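Machines and Chores, Unit 4: Picking Things Out of a Bin
Handout to go with the lecture. Read before the seminar.

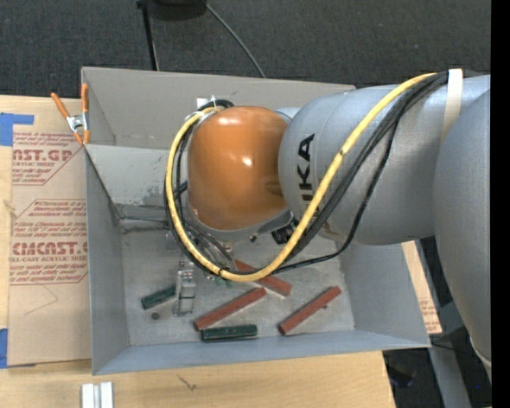 Last unit ended with the claim, made by nearly every firm in this business, that bin picking is "solved." We are going to spend this unit being difficult about that word. A person on a shop floor empties a tote of mixed parts while talking about lunch. If a machine is to take over that job, it has to do the whole job, including the last part stuck in the corner and the two that are lying across each other.

4.1 What the job is

Stated plainly: some loose parts lie in a container, in no order. Get them out one at a time and put each where it belongs. Most beginners assume the seeing is the hard bit. It was, for a long time. A handful of red and green bars on a grey metal floor is now an easy case for vision. The colors are far apart, the shapes are simple, and the background is dull and doesn't move. If a system fails on that, stop reading its brochure.

The trouble starts when something solid has to go down into the container. Fingers need room on both sides of the part. The wrist behind them is wide, and so are the cables. Walls slope. A bar lying near the front wall, parallel to it, can be in plain view and still be a nuisance to get hold of, and a planner may simply skip it.

4.2 Questions to put to any demo

How many parts were in the bin at the start, and was it emptied? A clip that ends with two left over is a clip about the easy ones.

Who put the parts in? Tipped from a sack is one thing. Laid down by hand with gaps between them is another, and you would be surprised how often it is the second.

What happens after a miss? A worker who fumbles a part tries again without thinking. Ask whether the retry was automatic or whether someone pressed a button.

How many kinds of part? Bars in two colors are one shape as far as the gripper cares. Sorting by color tests the camera and hardly touches the hand.

What holds the bin still? On a bench it will often be clamped. In a kitchen or a stock room it is on a shelf, or on a cart with one bad wheel.

4.3 A worked case: Vimlow

The Vimlow trial is the one we have decent notes on. Over the month of May the cell made 3,000 pick attempts on loose bars and failed on 55 of them. Work it out before reading on.

You should get a failure rate of a little over 1.8 percent, which sounds fine. Now look at where the failures fell. Of the 55, 18 needed a person to walk over, reach in and move a part. The rest cleared on a second try. So the cell could not be left alone, and the person who looked after it could not be sent to do much else. The labor saved was a good deal less than the labor replaced on paper.

The sales sheet from Tudau, which supplied the cell, gives only the success rate. I don't call that dishonest. It is the number they were asked for.

4.4 From the shop floor to the house

Carkis has been promising a laundry and toy-tidying machine for as long as I have taught this course. Compare its task with the bars. Toys have no standard shape. Socks have no shape at all. The container might be a drawer that sticks. Nothing is clamped, the light changes, and a child may add items during the run. A heavy industrial arm with its cables strapped along the outside is a reasonable thing to hang over a workbench, and I would not want one over a sofa.

Baloyi takes the humbler line of one container, one family of objects and a fixed location. I have more faith in it, and it is also a lot less like a household chore.

My own answer to "can they do it yet" is: parts of it, in places arranged to suit them. Students who disagree are welcome to, with numbers.

4.5 For the seminar

Bring one published demo clip and your notes against the list in 4.2. Write down what the clip leaves out as well as what it shows.

Then time yourself emptying a box of mixed small objects with one hand, using only thumb and forefinger. Record every fumble. Do it again wearing an oven mitt with the cuff rolled down, which gives a fair idea of working with a fat wrist in a narrow box.

Written answers are due June 9, 2025, two pages at most. Show the arithmetic for 4.3 even if you did it in your head.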